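Is a rice dispenser worth the counter space?

Posted by Banafsheh Ranjbar, Aug 15, 2019

I keep seeing the upright canister things, the ones where you fill the top and get your rice or coffee or dog kibble out of the front. The Lusov one is $179. That is a lot of money for a can. My sister-in-law swears by hers but she also swears by a salt lamp, so I'm asking here.

What I want to know is whether anybody has had one past the first month and still uses it. We go through a big bag of rice every few weeks and right now it lives in the bag with a binder clip on it. The clip cost me nothing.

gravelpit
The clip is fine. I've kept rice in a bag with a clip for twenty years. What problem are you trying to solve?

Banafsheh Ranjbar
Pantry moths, last December. Threw out everything with flour in it and most of the rice. So the problem is moths, and the clip did not help.

gravelpit
OK, moths is a real reason. A five gallon bucket with a screw lid is still nowhere near $179.

tolly_m
I had the Flitix, the smaller cheaper one. The lid never sat right after the first wash. You'd push it down on one side and it would come up on the other. Moths would have walked right in. I gave it to my son for his dorm and he uses it for guitar picks and change.

The Lusov looks better made in the pictures but so did mine.

hobart_lane
I think a couple of you are mixing up different kinds of canister. Some of these have a measuring drawer and some are only a nice looking bin. The one Banafsheh linked says "airtight" in the heading and then "fresh-lock" in the small print, and I have no idea what fresh-lock means. I wrote and asked them. They sent me a coupon.

marrowfat
The thing that bugs me is the reviews. 2,000 of them and I read maybe the first two pages, and they all say it looks great on the counter. I believe them. Somebody tell me it keeps bugs out.

And a lot of these stores use the same few sentences. "Perfect for any kitchen." Mine is nine feet long and has one outlet, so I doubt it.

Banafsheh Ranjbar
Looks are part of it for me, I'll admit that. It would sit out where people can see it. I found a cream one with some shine to it and I like that style a lot more than the clear plastic. Not sure what's going on with the top, though.

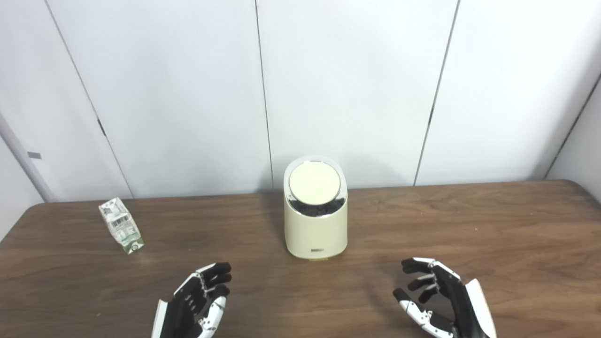
Things I'd want answered before paying for one like that

1. Does the top lift off or is it hinged?
2. Can the inside be washed, or only wiped?
3. What is the black curved part under the round disc for?
4. Can you get a replacement seal?

marrowfat
Good list. On number 3, my bet is it's for looks. It's glossy and it curves and there's a chrome line under it, same as the front of an old car. I wouldn't pay extra for it.

tolly_m
Are we sure that's even for rice? With the slanted top and that big pale yellow circle I'd have guessed some kind of appliance. I could see a trash can or a diaper pail too. I can't read the plate on the front.

gravelpit
I can't read it either. Not buying anything I can't read the name on.

hobart_lane
I'd go slower than that. Could be a bin, could be a machine, and a photo won't settle it. What I'd say is the slanted top makes me doubt it for storage. You can't set anything on it, and in a small kitchen you lose that space. My flat-top canisters have the toaster tray and the mail on them right now.

Also it looks tall next to that little white and green carton. I'd measure under your cabinets. I bought 2 canisters once without measuring and they spent a year on the floor by the back door.

Banafsheh Ranjbar
I hadn't thought about the cabinets. Just measured. Eighteen inches under mine, and the listing doesn't give a height, only the weight in the box. Who shops for a canister by weight.

quillon
I'll be the one who disagrees with everybody. I bought the Kubíček three years ago and I use it every day. Rice on one side, lentils on the other. No moths, and I had them bad before. The seal is thick rubber and you can order a new one. Yes it was too much money. I'd still buy it again – my knees don't like getting down to the bottom shelf.

gravelpit
Would you have had moths with a bucket?

quillon
Probably not. I'd have had a bucket in my kitchen.

marrowfat
Three years without moths doesn't prove it was the canister though. Did you clean out the cupboards at the same time?

quillon
Yes, everything, with the vacuum and then vinegar.

marrowfat
Well, then it could have been the vinegar.

quillon
Could have been. I'm not giving the canister back to find out.

tolly_m
Has anyone tried Niltusix? They sell a plain steel one with a clamp lid. My neighbor has it for dog food and the dog hasn't gotten in yet, and that dog opens the fridge.

hobart_lane
A clamp lid with a gasket is all I'd trust. Anything that "clicks" is going to stop clicking.

And freeze the rice first whatever you buy. Several days in the freezer in the bag, let it come back to room temperature, then pour it in. If there are eggs in the rice when it goes in, the best lid in the world just keeps them in there with it.

Banafsheh Ranjbar
That part I did not know. My freezer is small but I can do half a bag at a time.

I'm leaning toward the steel one. I'll write to the seller of the cream one anyway and ask what it is and how tall it is, and if they send me a coupon I'll post it.

gravelpit
Bucket.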